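The Vekside Dining Table

Reading time: 1 min

The Vekside Extension Table by Vetmont is offered in a plain, matte finish suited to both formal dining rooms and smaller kitchens. One leaf is supplied as standard and stores beneath the top when not in use. The table is rated for an evenly spread load of 400 pounds.

Item number: 797
Leaf width: 32 inches
Matching chairs: Porkholm side chair, sold separately

Delivery within the county is included – assembly may be arranged at the time of purchase. Orders placed in July are now being scheduled. Questions regarding finish samples should be directed to Vasiliki Tsakiris in the Vetmont showroom.

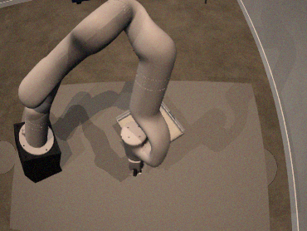
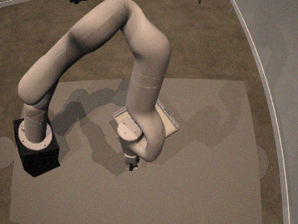
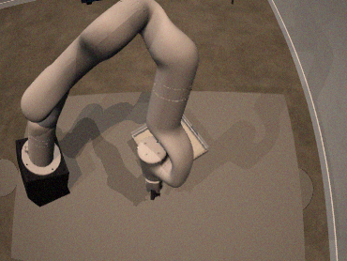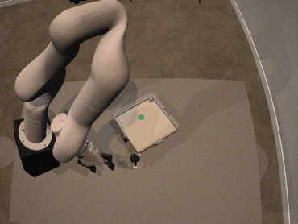
Table with pale jointed arm on black pedestal, four views

Contact Us | © 2019 Vetmont | Back to top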